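How to hang and store winter coats in a small room

Kingate Home Notes / Clothes and wardrobe
Updated 16 Sep 2021

In our flat in Nerden there is no hall. The front door opens almost directly into the room where we work, and so the coats must live in the same room as the desk. For the first two years I put them on the back of a chair, and every spring they had a strange bend across the middle and shiny places on the shoulders. Then I bought a wooden clothes rack and started to hang them properly. It took me several winters to learn what "properly" means, so I write it down.

The guide is for long coats, jackets and other heavy garments which hang on an open rack and have no wardrobe door to protect them. Most of it is also good for a normal wardrobe.

What you need

A rack with a strong rail
One hanger for each garment, with wide shoulders if the coat is heavy
A clothes brush
A damp cloth
Cotton covers or old cotton sheets for the summer
A tape measure

Measure before you buy the rack

Take your longest coat, hang it on a hanger and measure from the top of the hook to the hem. My longest is a black one. With the hanger it is nearly as long as the rail is high, and if the rail was a little lower the hem would lie on the floor and collect dust. Leave at least a hand's width between the hem and the floor, more if you vacuum there often.

Measure also the depth. A coat on a hanger needs more space from the wall than people expect, because the sleeves come forward. If the rack stands too near to the wall, one shoulder is always pressed and the hanger turns. I had to move my rack two times before the coats could hang straight.

Wooden racks with a free-standing pole are pretty, but check that the joints are tight before you load them. Push the rail gently with your hand. If it moves to the side when it is empty, it will lean much more with four winter coats. Tighten the screws again after the first week.

Where to put the rack in a room with a desk

Along the side wall is best in my opinion, a little away from the chair. The person who sits at the desk must be able to push back the chair without catching a sleeve. In our room the desk has the back wall and the rack has the left wall, and between them you can walk with a coat in your hand.

Do not put the rack over a radiator. Wool does not like it and leather likes it even less. Direct sun is also bad. I have one brown jacket with a paler left shoulder because it hung beside the window from June until autumn.

Step 1. Empty the pockets

Every pocket, also the inside one. Keys, coins and a phone charger pull the cloth down, and after some months the pocket stays open like a mouth. In our house there is a small bowl near the door for these things. If you find paper handkerchiefs, throw them away now and not after the washing machine.

Step 2. Brush and air

Brush from the collar down to the hem, always in the direction of the cloth. Put the coat on a flat place for the collar and the cuffs, where the most dirt is. For mud, wait until it is completely dry and then brush. If you rub wet mud, it goes inside the fibres.

A coat which has been in the rain should first dry on its own, on a wide hanger, away from the others. Open all the buttons so that the air can come in. Our bathroom has a hook on the door for this. I leave it there overnight and in the morning I move it to the rack.

Step 3. Choose the right hanger

A thin wire hanger is made to bring a shirt home from the cleaner. For a coat it is too narrow and too weak, and it makes two points in the shoulders that are difficult to take out again. Use a curved hanger with broad ends. The end of the hanger should finish just before the seam of the sleeve. If it goes past the seam, it pushes a bump into the sleeve; if it is too short, the shoulder falls down around it.

I bought my wooden ones at the Halás market, in a box of mixed sizes, and half of them were too narrow for men's coats. I use these for cardigans. Try one hanger with your own coat before you buy a whole set.

For light hoodies and sweatshirts I don't use hangers at all. They stretch. Fold them and put them on a shelf.
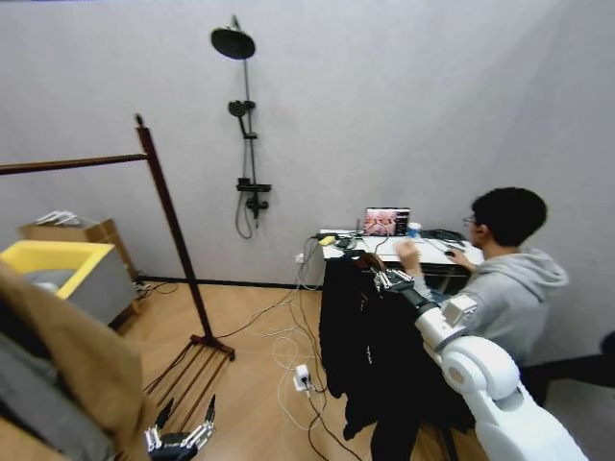

Reading time: 6 min

Step 4. Put the coat on the hanger

With a long and heavy coat it is easier to keep the hanger high and let the cloth fall by itself. Hold the top of the hanger in one hand. With the other hand put in one shoulder, then the second one, and then pull the collar so that it sits in the middle. A long black coat has much weight in the lower part, and if you hold it by one shoulder only, it slides off to the other side.

When both shoulders are in, close the top button. For coats with a zip, close it to the chest. This is the step I forgot for a long time. Without it the two front parts swing open, and the heavier side pulls the shoulder slowly forward.

Now smooth the lapels with your palm and look at the sleeves. They should hang straight down and not be caught behind the back. Give the hem one small shake.

Step 5. Hang it on the rail

Lift by the hook, not by the collar. Long coats go to the end of the rail near the pole, where the rail is strongest, and short jackets to the other side. All hooks should point in the same direction, to the back. Then you can take any coat with one movement, and in case of a hurry nothing gets tangled.

Leave some air between the garments. I use a simple test: I put my flat hand between two coats, and if it does not go in easily, there is one coat too many. Take out the one you have not worn this month.

Garments of different colour should not press on each other when they are new. Dark dye can go over to a light lining, particularly if one of them is a bit damp.

Can two garments share one hanger?

For a few days, yes. A thin grey layer under a brown jacket is fine if you wear them together, and in the morning it saves time. For storing through the summer, no. The inside one gets no air and the outside one gets wider than it should be.

Keep the desk side tidy too

When the clothes and the desk are in one small room, the one makes disorder for the other. Cables are the worst. Buttons and belts catch on them, and once I pulled a lamp to the floor with the belt of a raincoat. Some small habits which help us:

Tie the belt loosely at the back of the coat before you carry it past the desk.
Collect the loose cables in one place at the far side, or fix them under the desk top with a clip.
Close bottles. A drink near the laptop is one danger, a drink near a wool coat is the second.
Never use the desk as "just for a minute" place for clothes. It becomes a week.
If somebody is working, change the coats when he has a pause. Brushing makes dust, and the dust goes into the keyboard.

Storing for the summer

In our climate I put the winter coats away in June. First they must be clean. Moths come to the food stains and the sweat, more than to the wool itself, so a coat that looks clean but was worn all winter should be washed or taken to the cleaner. We use the one in Vitgate. When you bring the coat home, remove the plastic bag at once and let the coat hang free for a day, because the plastic keeps the moisture inside.

After that put a cotton cover over it. An old sheet is good: cut a small hole in the middle for the hook and let the sides fall down. You can close it at the bottom with two pegs. I don't recommend vacuum bags for coats with filling. The filling becomes flat and does not always come back.

Put cedar or lavender near the collar, but not touching the cloth, and change it every year. Once in the middle of the summer, open the covers and look. Five minutes are enough.

Small problems

The shoulders have points from a bad hanger. Hang the coat on a wide one in the bathroom while you have a hot shower, then form the shoulder with your fingers and leave it to dry. Two or three times may be necessary.

The coat slides from the hanger. Wind a strip of felt or an elastic band around both ends. A slippery lining always needs this.

The rack leans. Move the heaviest coat nearer to the pole and put a folded piece of card under the foot on the lower side. Old floors are seldom flat — ours certainly is not.

The loop in the collar is torn. Sew it with double thread, but do not use it for long hanging anyway. It is meant for a café hook, one hour or two.

The coat has a smell of the kitchen. Air it outside in the shade on a dry day, with the inside turned out. Perfume sprays only make a second smell on top of the first.

If you have a very heavy fur or leather coat, please ask a specialist about the storing, I have no experience with those.

383 people found this page useful

More in Clothes and wardrobe
Folding jumpers so they stay folded
How to wash a wool scarf by hand
Shoes in a flat without a hall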